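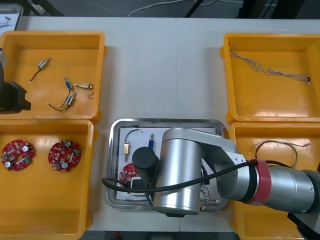
Four yellow bins and one steel tray

2023-07-05

I've been hooked on pinball since January, when I wandered into the Watkins arcade in Nerudcombe with a pocket full of change and stayed until closing. What a place! There are 30 machines, and the one I love is Tadska – steep, loud, and so mean on the left side.

My first good score was just over 1000, and I was thrilled (the kid next to me had 2000 times that).

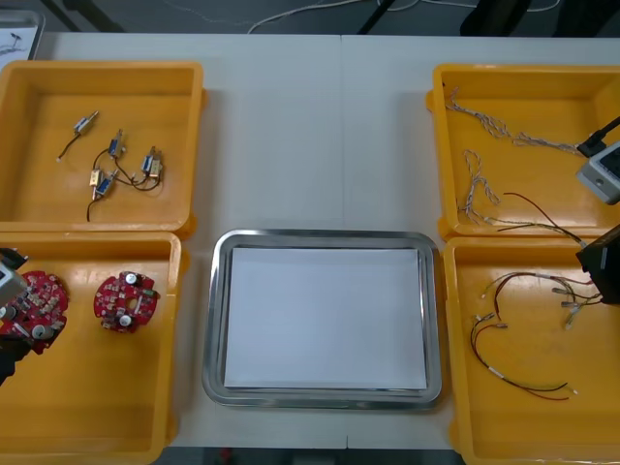
Small push-pull solenoids, upper left

I had no idea how much of the feel comes from the coils. A strong flipper lets you aim, and a tired one makes every ramp a prayer. Now I listen for that snap before I even start a game.
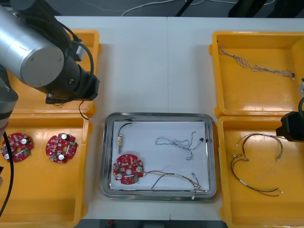

Learning to nudge

Shoving the cabinet is allowed! Just a little, and early. I tilted 2 games in a row on Kaden before I got the timing, then saved a ball right off the outlane and yelled out loud.
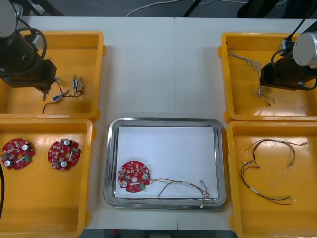
Yellow trays on a white table

Next up is the multiball on Tadska. I've started it once and lost all the balls right away – still grinning about it.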